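Print this page | E-mail this article

3.2 What households keep near the kettle

When we first sat down to plan this part of the study, we thought the drinking habits of the homes in Wokport would be a fairly simple matter, and we are happy to say that we were wrong. Of the 55 households that took part, 38 told us that one cup in the home was set apart from the others, either for a certain person or for a certain hour of the day, and many of them were kind enough to talk with us about it at far greater length than our question sheet allowed (the sheet had two lines for this answer, and we soon took to writing on the back).

Metal cups came up more often than we had looked for. People spoke fondly of their weight, of the sound they make when set down, and of a grandmother or an uncle who would drink from nothing else. Glass was mostly kept for guests, and china for the holidays.
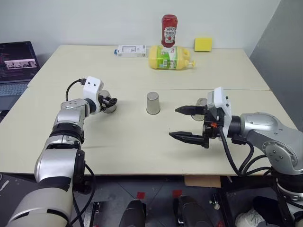
Figure 4. Brushed metal cup standing upright on a pale cream tabletop.

The diaries, which we collected each Tuesday through September, gave us 766 entries in all, and they add a good deal to what people said aloud. Morning drinks were nearly always written down with the cup named, while evening drinks were often noted only as "tea" or "something warm." We take this to mean that the morning cup matters more to people as an object, though a tired diary keeper at the end of a long day may be part of the story too.

We also compared these entries with the older Lorkix diaries, in which 29 homes used a shorter form. The wording of the two forms differs enough that we would ask the reader to go gently with any side-by-side reading, and we come back to this in Section 5.

Last updated: September

Contact the Zirico Home Life Study | Copyright Zirico | Back to top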